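HIST 157: Reading Old Maps
Handout 2: Grids, Scale and Finding Your Place

Most of the maps we look at this term were made for people who already knew the ground. A farmer in Jaramillo did not need a map to find the creek. He needed one to show the county where his fence stood. Keep that in mind when a sheet leaves out things you would expect to see, such as hills or footpaths.

A grid is a separate matter from the land under it. It lets two people who are not in the same room talk about the same spot. The oldest sheets in the Brostunton set have no grid at all, and places are given by distance from the church or the mill. Later sheets have one printed in gray, and the index at the back uses it for every name. 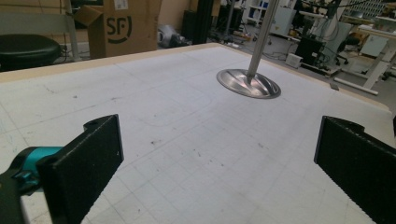

Prepared by the course instructor, Department of History
Revised 2022-04-22

There are two common ways to label a grid. In the first, the squares are labeled, usually with a letter across and a number down. The reference D5 means the whole square, and you still have to search inside it. Street atlases work this way. In the second, the lines are labeled, and a reference gives the line to the left of the point and the line below it. You then estimate how far into the square the point lies. Survey maps work this way, and their references are longer.

Read across first, then up. Students who reverse the two end up in the wrong parish, and the mistake is hard to spot afterward because the reference still looks fine on the page.

Scale is given as a ratio, as a bar, or in words. The Gredex sheets use 1 to 2,000, so one inch on the paper stands for 2,000 inches on the ground. If a sheet has been photocopied at a different size, the ratio is no longer true. The bar is still good as long as it was copied along with the map — use the bar. 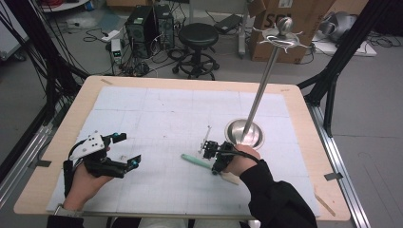
Copying a map by squares was ordinary office work before cheap photography. The clerk ruled a light grid over the original, ruled a second grid on clean paper, and drew what was in each square one square at a time. To enlarge, he made the second grid bigger. The squares did not have to be true squares. Rectangular cells ruled in faint pencil, like the ones on the large white sheet on the table, will do the job if both grids keep the same proportions. The pencil was rubbed out after inking, but on the Amov estate plan you can still find traces of it near the margins.

Errors in a squared copy tend to stay inside one cell. If a road is off by a little in one place and correct again in the next, suspect a squared copy. If everything drifts in one direction, suspect paper shrinkage or a bad survey line.

For next class
Read the chapter on estate plans. Bring a ruler marked in inches and a soft pencil. Choose one Gredex sheet and write out references for the church, one bridge and one field corner, using the line method. Give the scale of your copy, measured from the bar.

The map essay is due in June. The limit is 30 references, and captions do not count toward the length.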